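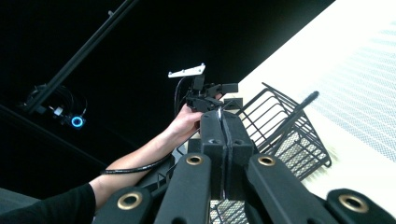
Hand-held gripper with a white plate on top.

Home | Reports | Typefaces | Contact

Jan 11, 2019, by Razia Mengal

Progress report to Dunstan: Metley sign lettering

We have now redrawn 556 letters from the old Flerncombe shop signs. The bold weight is finished. The light weight still needs its accents, and Aníbal Tello has those in hand.

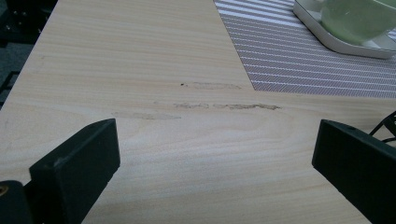
Kerning is behind. Of 1,410 pairs, 29 still look wrong at small sizes. Vunen will send test prints in February.

Last updated: Jan 2019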